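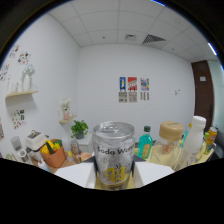 Bratside Community Centre
Facilities and Systems Support
Ticket status: Closed

Subject: Kiosk stock levels not matching deliveries
Raised by: Nia Jarman, Kiosk Coordinator
Assigned to: Tomos Nicholas, Systems Support
Date raised: 5 July 2023
Priority: 2

Description of fault
Following the morning delivery from Husell, the stock system recorded 400 units of canned soda water. The delivery docket, which was signed at the loading dock, shows 500. All other lines on the docket were recorded correctly. The reorder alert for soda water has since been triggered and a draft purchase order is awaiting approval. Please advise whether the order should be held.

Systems Support, first response
The purchase order has been placed on hold. Kiosk staff are asked not to adjust the quantity by hand while the fault is under investigation, as a manual correction will overwrite the receiving log. Sales may continue as normal.

Kiosk Coordinator
Noted. The docket has been scanned and attached. Staff also report that the Gisler handheld scanner displayed "Session resumed" partway through receiving. It was returned to its cradle and the remaining cartons were scanned without further messages.

Systems Support
The receiving log has been reviewed. The scanner lost its wireless connection at the loading dock and stored subsequent scans in local memory. On reconnection, the Stelteck inventory module accepted the stored file but rejected the first batch as a duplicate. The batch number had already been used by a session left open the previous evening.

Action taken
1. Open receiving session closed from the administrator console.
2. Rejected batch released and reposted under a new number.
3. Scanner firmware checked and found to be current.
4. Test receipt posted from the loading dock and then reversed.

The recorded delivery now agrees with the docket. The draft purchase order has been cancelled.

Kiosk Coordinator
Confirmed at our end. The stock enquiry screen shows the correct figure and the alert has cleared. Is any change to the closing procedure required?

Systems Support
Yes. Staff must select "End session" before the scanner is docked for the night. Docking alone does not close the session. The closing checklist has been amended accordingly and a copy placed in the shared folder.

Wireless signal at the loading dock was measured at 93 per cent with the roller door open and fell sharply with it closed. A separate request has been lodged for an additional access point. Any further enquiries on that matter should be directed to the new ticket.

Resolution code: Configuration, user session
Closed by: Tomos Nicholas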